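Went to the open day at the Iltden lab in Nellport yesterday. I took notes on my phone and I'm going to post them here while they still make sense to me.

First thing: parking. The lot by the main entrance was closed for exhibitors, so everybody got sent to the one behind the Skilton building. It's a ten-minute walk and there are no signs. Leave early if you go next year.

Check-in was fast. They gave out a paper badge and a schedule with 46 demos on it. You can't see all of them in a day. I got to nine.

The hall is one big room plus a hallway of smaller labs. The big room was mostly mobile robots and was very loud. I spent most of my time in the hallway.

Best stop for me was the assembly room, run by a group called Tu. Genalyn Bañez gave the talk there. She repeated it every half hour and I sat through it twice.

The task is simple to say. The robot picks up a block, carries it to a fixture, and sets it down at the right angle. She said the setting down is what took them all winter.

Their first version in February worked from stored positions. If a part got bumped, the arm went to where the part used to be. Now the software looks for the printed tags and figures out where things are before each move.

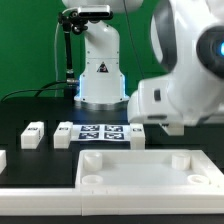
Genalyn Bañez said the tags are a shortcut and she'd like to drop them. Parts in a real plant don't come with labels on top, so anything they learn with tags has to be checked again without them. She gave that part maybe two minutes and then took questions on it for ten.

Somebody asked how many tries they have logged. 2,579 as of that morning. They want to reach 3,000 before they change any of the hardware, so the numbers can be compared.

I asked what goes wrong most often. She said it's the release. The arm can have the block in the right spot and then nudge it when the fingers open. They've been slowing that step down — it helps, but it adds time to every cycle.

Another question was about price. She wouldn't give one for the whole setup, and said the arms were bought on different budgets anyway. Fair enough.

What I liked is that she ran it live both times. The first run went through clean. On the second one the arm stopped short of a block and she had to restart it. She told us what the error message said and kept going.

The handout had a short parts list and a diagram of the calibration steps. I have a copy and can scan it if anyone wants it.

Other notes: the lunch line was long and the sandwiches were gone by one. Coffee held out. The staff told me more than 700 people had signed up, and it felt like it.

The hallway labs closed an hour before the main hall did. That wasn't on the schedule, and I missed the cable routing demo because of it. If anybody got into that one, let me know how it was.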